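Mixing two busy patterns in a small room – too much?

plumline_attic
I'm papering a small sewing room this September and I want a fruit print on the walls. My partner wants plain paint. The table in there already has a leafy gray cloth on it that I like and don't plan to replace. My worry is that walls and table will fight each other. The wallpaper I have in mind is a Naltum pattern, paste-the-wall type, and it isn't cheap, so I'd like opinions before I order. The room gets light from one window and only until early afternoon.

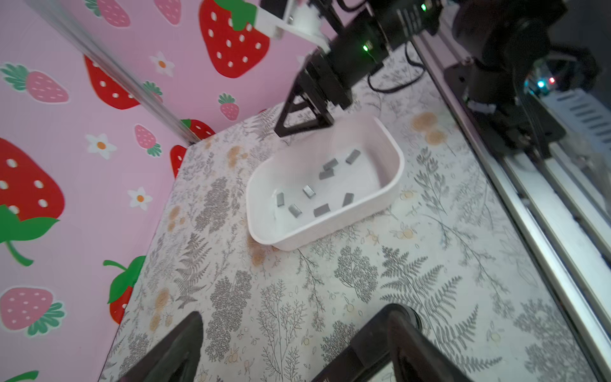 The ceiling is white and stays white. The trim could go either way. I have 80 dollars left for everything that isn't the paper itself, and that has to cover paste, a brush and filler.

grout_and_about
Two patterns are fine if one is loud and one is quiet. Gray leaves are quiet. Fruit is loud. Paint the trim a color out of the fruit print and stop there. No patterned curtains.

saltbox77
I disagree. I lived with a floral wall and a floral cloth for three years in a rental in Clullano and I was sick of both by the first winter. In a small room you're never far enough back for the pattern to settle. I'd do one wall and paint the rest.

grout_and_about
One wall looks like you ran out of paper.

saltbox77
It looks like one wall. People have been doing it for decades.

hemlock_kitchen
I've papered three small rooms, all four walls each time. Get a sample up before you argue over it. This is how I do it:

1. Order the largest sample they sell. The small ones don't show the repeat.
2. Tape it next to the thing it has to live with, at the height where you'll see it.
3. Leave it up for a few days and look at it at 9 in the morning and again after dark with the lamps on.

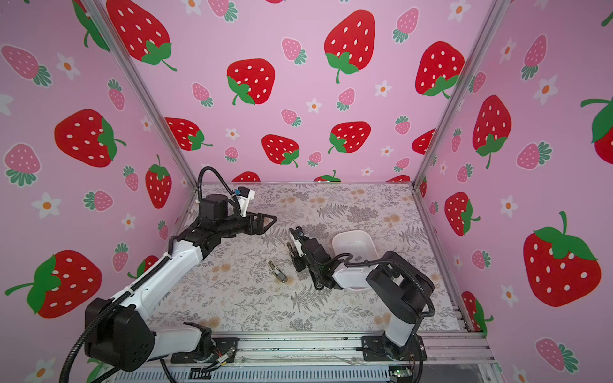

4. Take it down for a day. If you miss it, order. If you feel relieved, get paint.

For paste I buy the ready-mixed Ralleck. Powder is cheaper but I always end up with lumps.

plumline_attic
Thanks, that's useful. Samples ordered. What about scale? The print comes in large and small.

hemlock_kitchen
Large. Small fruit turns into dots from across a room. You will waste more at the pattern match, so buy an extra roll and check that the batch numbers agree.

saltbox77
Small if you're doing all four walls. Large prints get chopped up at every corner and over the door.

grout_and_about
They get chopped up either way. What matters more is the background color. Pink or cream walls are easier to match with accessories than white. My pots and cups are all off-white now and they go with everything I've hung. 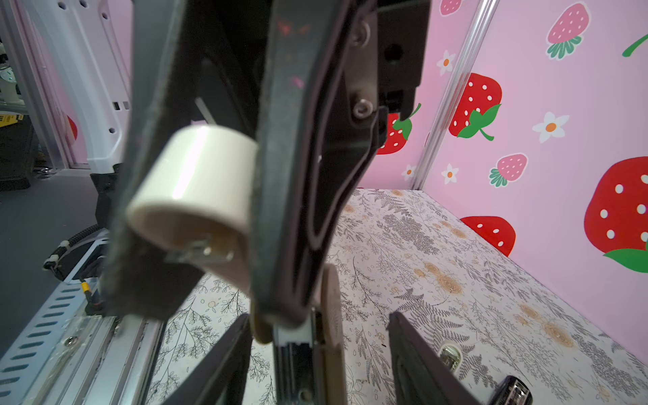
Short cream cup, glossy finish

tworolls_short
Coming in from the renovation board. Prep matters more than scale. Fill, sand, size the wall, and let it dry overnight. Schwerdtfeger rents out a pasting table and a plumb line if you don't own them. Don't trust the door frame for your first vertical – mine was out by 2 inches top to bottom.

plumline_attic
Ours leans too. I'll get the plumb line.
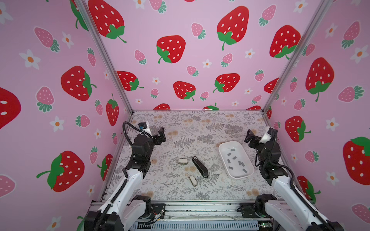 Where should the first drop go with a large print?

Start in the corner you see least when you walk in, usually the one behind the door, and work around from there. The last join never matches, so that's where you want it.

saltbox77
Agreed on that part. I still say one wall.

plumline_attic
Samples are up. Leaning toward all four walls, large print, trim in cream. Partner has moved from "no" to "we'll see."

Contact us | Forum rules | © Clullano Home Boards | Back to top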